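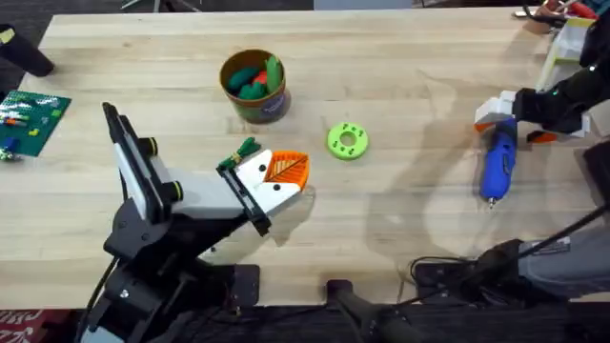 Lornby Two-Arm Bench Cell

The Lornby is a two-arm cell for light bench work: holding parts, passing them across and presenting hand tools to a workpiece. It mounts to an existing bench and runs beside the people who already use it.

What changes for staff
Operators spend less of the shift gripping small parts. Most of the job moves to setting up, checking finished pieces and teaching new tasks, which is done by guiding the arms by hand. No programming background is needed. At our Retholm workshop, four bench staff were trained in June and all kept their positions. "My wrists are better, but I do more paperwork," says Milagros Rivadeneira, assembly lead. Allow time for that when you plan rosters.

Specifications
Arms: 2
Payload per arm: 400 g
Minimum bench depth: 1000 mm
Stored tasks: 100
Finger pads: replaceable, orange or grey

Not suitable for food handling, solvents or outdoor use. A risk assessment is required before the cell is used near staff.

Options
Vemberg foot pedal (pause and resume)
Maeng cable tray, under-bench

Spare pads are sold in packs of 4. Lead times updated October 25, 2023.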